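Equipment budget: what we decided for the second half of the year

June 3, 2024

The equipment plan for the Niltik folding project is now approved, and several members asked how the money will be divided. We will order 6 new pairs of hand-held grippers from Lernex, together with spare finger pads. The fixed arm from Preleck is moved to November, when we will know better what load it has to carry.

The biggest discussion was over the pads. They wear out faster than the rest of the tool, and in last year's budget they had no line of their own. This time we put aside 70 dollars per pair for them. It is a modest sum – but it should save us from borrowing out of the travel money again.

Taşdemir also offered us a service contract for 2 years. We have asked for a second quote with a shorter term and will share it when it arrives.

Most recording still takes place in ordinary bedrooms, so storage cases are in the plan as well. Trousers stay first on the garment list, with the jeans laid flat on the bed before folding.
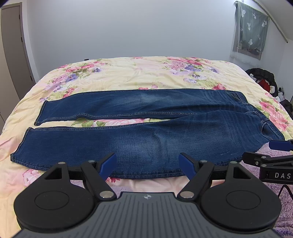 What we need from you

Please check the colour and condition of your finger pads and send us the list of parts you are missing. Orders under 11 pieces go through the normal form, larger ones through the office.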